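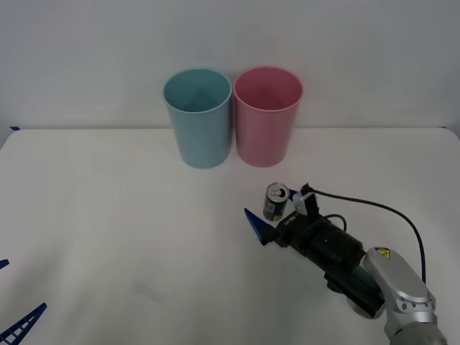 What decides how much of a shared drink ends up in each cup? The size and shape of the cup matter more than what the person pouring intends, and the order of pouring matters more than either.

3.2 Drinkware and table setting

Figure 4. Two plastic cups, one light blue and one pink, with a small beverage can on a white tabletop.

The study concerned the division of one small can between two people, a common practice in the households surveyed by Idahosa and Anozie in the Brarkberg district. Tall cups, open at the top and wider at the rim than at the base, were chosen after the January pilot. In a tapered cup the same rise in level holds more liquid near the rim than near the base, and people who pour by eye tend to judge height alone. Plain cups without printing were preferred, as any pattern on the wall may serve as a fill mark.

Color was used only to tell the two cups apart. Participants were told "the blue one" or "the pink one" and were given no other instruction on which to fill first. The cups were set close together – a wider gap led several pilot participants to lift one cup while pouring, and this changed their view of the level.

A total of 247 adults took part, each completing 6 pours. Cups were weighed before and after every pour, and the difference between the two cups was recorded as the share gap. Pours in which any liquid reached the table were repeated once and then dropped. Babalola and Kiani coded the order of pouring separately, and disagreements were settled by Fashola.

The first cup filled received the larger share in most pours. The effect was weaker among participants who returned to the first cup for a second, shorter pour – a habit treated separately in Section 3.4.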